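To: Residents' Dining list
From: Viorica Kelmendi, Dining Services, Siststead House
Subject: Re: Dinner plates for the Tirside dining room

Dear colleagues,

Thank you to those who responded to the inquiry below.

Ultan Sheehan wrote:
> We are down to 93 dinner plates at Tirside and the November dinner
> seats 100. May we borrow from Wolde, or should we place an order?
> I would also like to know whether the large round white ones remain
> the standard. Several tables were set with mixed sizes on Monday.

The large round white plate remains the standard for all seated meals in both dining rooms. Smaller plates are to be used for bread and dessert only. Wolde will lend Tirside one crate for the November dinner, and Mr. Sheehan is asked to sign for it at the Wolde pantry before 4 p.m. on the day of collection.

Plates should be set out empty before guests are admitted, one to each place, flat on the table and well back from the edge. Chipped plates are to be withdrawn and entered in the breakage book. Replacements will be charged to account 1305. Please do not order directly from the supplier.

Questions concerning glassware should be sent to me separately.

Viorica Kelmendi
Dining Services

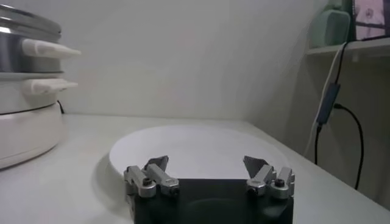
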